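Hirninwood Residents' Forum
Board: House Rules and Shared Facilities
Topic: Guest room towels — proposed change to the linen rules
Page 1 of 1

M_Laing (Moderator)
Posted Thursday, 09:10

Good morning to all members.

The House Group has asked me to open this topic so that residents may comment on the linen rules for the guest rooms before they are put to the October meeting. The present rules were written when the building had two guest rooms. It now has seven, and the section on towels has not been revised in that time.
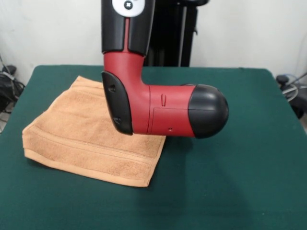
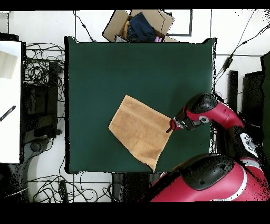 The proposal has four parts. Bath towels would be changed between guests and, during longer stays, on request only. Hand towels would be changed every second day. All towels would be washed at 60 degrees without fabric softener. Towels would be folded in thirds along the length and then in half, and stored with the fold facing outwards.

Members are asked to keep their remarks to the proposal itself. Matters relating to the booking charge belong in the separate topic.

Mhairi Laing
For the House Group

northstair
Posted Thursday, 09:52

I thank the House Group for setting the proposal out clearly. I support the first, second and fourth parts. I must object to the third.

A wash at 60 degrees is suitable for white cotton. It is not suitable for the coloured towels bought last year, which fade badly at that heat. I would ask that the rule read "at the temperature given on the care label", with 60 degrees kept for whites.

Second_Floor_Rep
Posted Thursday, 10:30

I have consulted the residents on my floor who use the guest rooms most often. Their view is that softener should remain allowed. Visitors have remarked that the towels feel harsh, and elderly guests in particular find this unpleasant.

On the matter of temperature, I have no objection to the wording suggested by northstair.

halvard_w
Posted Thursday, 11:04

With respect to the previous member, I cannot agree on softener. It leaves a coating on the loops of the cotton, and a coated towel takes up water poorly. I managed the linen store of a small hotel for a number of years, and we stopped using softener on towels altogether. Complaints about harsh towels were dealt with by using less detergent and by shaking each towel firmly before it was hung.

Harshness is very often detergent that has not been rinsed out. The scoop kept in the laundry room is far too large for the machines we have. I would suggest that a smaller scoop be bought before any rule is made.

Second_Floor_Rep
Posted Thursday, 11:26

I accept the point about the scoop. I do not accept that guests should be asked to put up with rough towels while we find out whether it makes a difference. Might softener be allowed until the smaller scoop has been in use for a fair period?

corner_flat_7
Posted Thursday, 12:15

May I ask who is to pay for replacements? The proposal does not say. The last order came to £115 and was met from the general fund, to which every household contributes whether or not it ever receives a guest. My household has not booked a guest room since we moved in.

I have no strong view on softener.

M_Laing (Moderator)
Posted Thursday, 12:40

In reply to corner_flat_7: under the present rules, replacement linen is charged to the guest room account in the first place. The general fund is used only where that account falls short, as it did on the last occasion. The House Group does not propose to change this arrangement, but a member may bring a motion to do so, provided it is received before the papers are sent out.

The question of the scoop has been noted.

l_thornby
Posted Thursday, 13:33

I wish to speak against the fourth part.

The shelves in the linen cupboard are narrow. A bath towel folded in thirds and then in half is too long for them, and the end hangs over the edge and catches in the door. The towels should be folded in half twice and then rolled. Rolled towels stand upright, take less room and can be removed one at a time without the pile falling over.

northstair
Posted Thursday, 13:50

I measured the shelves when the cupboard was painted. The towels will fit if they are folded in half once more after the thirds. Rolling is attractive in principle, but rolls come undone when a person in a hurry pulls one from the bottom, and the whole shelf must then be done again.

l_thornby
Posted Thursday, 14:12

That has not been my experience. A roll made tightly from the hemmed end will hold. I would be content to show members the method at the meeting.

halvard_w
Posted Thursday, 14:45

Both methods are sound. A linen store needs one method, used by everyone. Where two are in use the piles cannot be stacked together, and towels at the back are forgotten and begin to smell stale. I would also ask that clean towels be placed at the bottom of the pile, so that the same few are not used and washed over and over while the others remain untouched.

If it comes to a vote I shall support the fold, with the extra half suggested by northstair.

eastgate_lodger
Posted Thursday, 16:20

I am a recent arrival and hope I may be forgiven a practical question. Are towels to be dried in the tumble dryer or on the racks? The proposal is silent on this. The racks are free of charge, but towels dried on them in winter are still damp the following morning, and I do not think they should go into a closed cupboard in that condition.

M_Laing (Moderator)
Posted Thursday, 16:48

The member is correct that drying has been left out. I shall ask the House Group to add a sentence. My own suggestion would be the racks from spring to early autumn and the dryer, on the middle setting, for the remainder of the year. In either case towels should be fully dry before they are put away.

corner_flat_7
Posted Thursday, 17:05

The dryer is the largest single cost in the laundry room — I would refer members to last year's accounts. I would oppose any rule that makes its use compulsory for half the year.

Second_Floor_Rep
Posted Thursday, 17:31

Perhaps "the dryer may be used" would meet the concern.

corner_flat_7
Posted Thursday, 17:44

It would. I shall still be bringing a motion on the general fund.

M_Laing (Moderator)
Posted Thursday, 18:10

I shall put forward the following amendments on behalf of those who have written: the care label wording for the wash, the smaller scoop, the extra half fold, and "may be used" for the dryer. Softener and rolling will be put to the meeting as separate questions, as agreement has not been reached on either.

The topic will stay open until the papers are sent out. Motions should be sent to me in writing and should carry the names of two households.

l_thornby
Posted Thursday, 18:22

Please record that I will need a table and four bath towels for the demonstration.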